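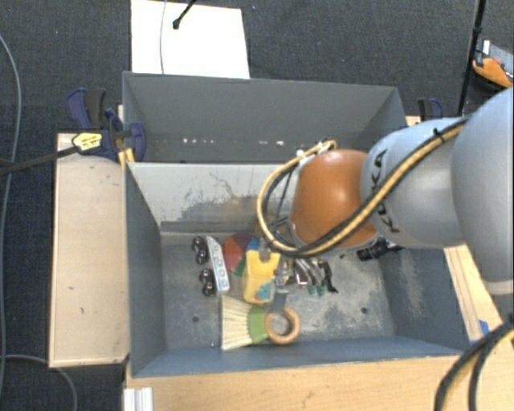

Home Jobs Calls About Contact

Sorters and testers wanted, Gevville

Posted 09/05/2023

Every storage company says its bins will change how you keep your house. We have read the brochures, and we doubt most of it. Broler is paying ordinary people to find out what happens when mixed household stuff goes into a plain gray bin and has to come out again.

We need 18 people for sessions at our Mahawong Street unit. You will get a bin of odds and ends (brushes, toys, sports gear, whatever turned up) and be asked to find things, take them out and put them back. Then you do it again with a different bin. It is dull by the second hour. Anyone who tells you sorting is relaxing has not done much of it.

Each session lasts 60 minutes and pays $40. You can sign up for two, and we don't promise more. There is no bonus and no "path to a career," whatever the job boards add to this listing.

You should be over 18, able to stand for an hour and willing to say when something is a bad idea. We get plenty of polite answers — they are no use to us. People who sell organizing products or write about them, please don't apply.

Past testers from Cindthorpe asked about travel money. We don't pay it.

Write to the Broler front desk with your name and the hours you can do. Sessions run through October, and we answer everyone, though not fast.

54 shares | 6 comments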